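Is hand-held gripper teaching worth it for folding cloth, or should I stick with remote control?

oberg_fan_no_more
Posted in Home & Hobby Robotics, March

I have a Fleltier arm on a bench in the spare room, and I've been trying to get it to pick up and fold plain cloths. So far I've taught it by remote control with the Jendier leader arm. I collected 189 runs that way. It manages to grab something, usually, but it takes forever and it pinches the layer underneath about as often as the one I want.

Now everyone on the Aswood forum says I should drop remote control and record with a hand-held gripper, the kind with the wide camera on it. You squeeze, it records, the arm supposedly learns. The sales page says "teach any household task in an afternoon." I have read that sentence about a lot of products.

My cloths are thin and the surface under them is soft, also cloth. I want to know if anybody has done this on fabric over fabric, and not with a wooden block on a white table like every demo clip I can find.

graywrench

I've done both, and I'd say yes with a lot of grumbling. Forget "an afternoon." My first six evenings of recordings went in the trash because I was moving like a person. When you hold the tool yourself you're quick, you flick your wrist, and the video turns to soup on every fast move. The arm then has to guess what you did in the soup.

What I do now for fabric: come in low with the fingers a little open, press very slightly, close, stop, then lift. The stop matters more than anything else I changed. Pinch up a small peak of the cloth and hold it there for a second before you go anywhere with it. 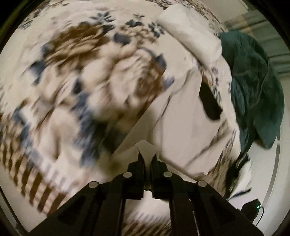

Busy patterns underneath didn't hurt me as much as I was told they would. I would worry more about a plain cloth on a plain sheet in a similar color, where even I have trouble finding the edge on playback. Do some of your recordings over a flowered or striped bedspread and some over something dull, and leave the usual clutter where it is. If you tidy up for every take you'll get an arm that works in a tidy room.

As for grabbing two layers, the gripper in your hand doesn't fix that. You feel the second layer through the handle and correct for it without thinking. The arm has no such feeling unless you bought the force sensor, and I doubt you did at that price. So throw out any take where you had to wiggle.

tamper_evident

Just use remote control, the data comes from the same arm that has to do the job so it matches. Hand-held is a fad. Also update your firmware.

mm_lathe

I'd take the answer above with some salt. It's true that remote control gives you motions the arm can really make, and with a hand-held tool it's easy to record a reach your Fleltier can't follow. Check for that early. Mount it, play back 2 or 3 takes, see if the elbow hits its limit.

But matching isn't everything. Remote control on thin cloth is miserable, and bored people record bad examples. I had a set of 3,929 takes shared by a group that used the Öberg rig, nearly all remote, and a good chunk were someone poking at a towel and missing. More takes of missing taught my arm to miss.

Before you buy anything, cull your 189. Keep the ones where the pinch was clean the first time and retrain on those alone. If you end up with almost nothing left, that tells you where the trouble is, and the new gripper might be worth borrowing for a week. I wouldn't pay full price for one on the strength of a sales page.

oberg_fan_no_more

Culled them last night. I'm down to 6 I'd show to anyone. Looking for one to borrow.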